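Folding Towels and Cloths So They Stay Folded

Updated 2026-07-14

Most messy linen shelves start at the dryer. Cloths come out in a ball, get pressed into a basket and sit there until the creases set. A few habits will fix most of it.

Take the load out as soon as the drum stops. If you can't fold right away, lay the pieces flat over the back of a chair.

Work on a hard, light-colored table. A bed is too soft and the edges drift. Wipe the table first, as crumbs and lint stick to cotton.

Find two corners on the same short side before you do anything else. With a crumpled cloth, pull one edge through your fingers until you reach a corner, then follow the hem to the next one. Hold both up, let the rest hang, and give it one firm shake.

Lower the bottom edge to the table first and lay the cloth down away from you. Smooth from the middle out. Fold in half, then in thirds, with the hems tucked inside.
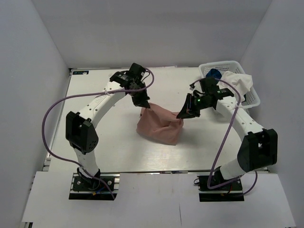

Holding a crumpled cloth by its two upper corners.

Thin kitchen cloths can be rolled after the first fold. They stand up well in a shallow drawer, and you can pull one without upsetting the others.

Skip fabric softener on anything you dry dishes with. It leaves a film and the cloth stops soaking up water. Half a cup of white vinegar in the rinse does the job.

Put clean cloths at the back of the stack and use from the front. In December, when guests are over, move the old ones to the rag bin and bring out the spares.

More from Clurkby: Getting Wax Out of a Tablecloth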